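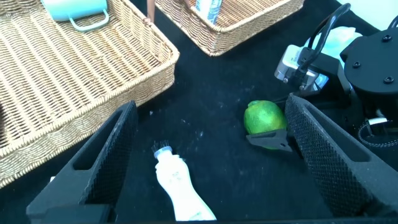 How I Clear the Catch-All Table

Print this page | E-mail this page

Posted 30 July 2025

Every house in Trestley seems to have one surface where things go to retire. Mine is the table with the black cloth on it, and in any given week it can hold a mug, a lime and some cleaning thing with a bristly end, all living together quite happily. I used to put off sorting it for ages, and now it takes me 30 minutes tops (less if I don't stop to read old mail!).

First, get a basket. I use a wicker one, big and rectangular with a thick braided rim, and I like it because I can see everything in it at a glance. A cardboard box works too, but I find I start storing things in a box, and then I've got two messes.

Go around the table and put all the kitchen stuff in the basket. Mugs go in on their sides so they don't tip over when you pick the thing up – my friend Xiaoqing Zeng taught me that after I lost a good one on the stairs. Tip out any cold coffee first, please.

Food stays out of the basket until last. A lime will roll to the lowest corner and sit under everything until September, ask me how I know. I carry fruit to the kitchen in my hand and drop it straight in the bowl.

Anything with a brush or an applicator on top gets its cap on, if you can still find the cap, and goes back upright under the sink. Don't put it in with the mugs.

Now the cloth. Black fabric shows every white speck of lint, and shaking it just moves the dust to your socks. I wrap packing tape around my hand, sticky side out, and pat in rows from the back edge to the front. For dusty smudges, use a barely damp sponge and wipe in one direction only. Let it dry before you put anything down.

Then walk the basket through the house and empty it, all of it, in one trip. I hang mine on the hook by the back door afterward.

Print this page | E-mail this page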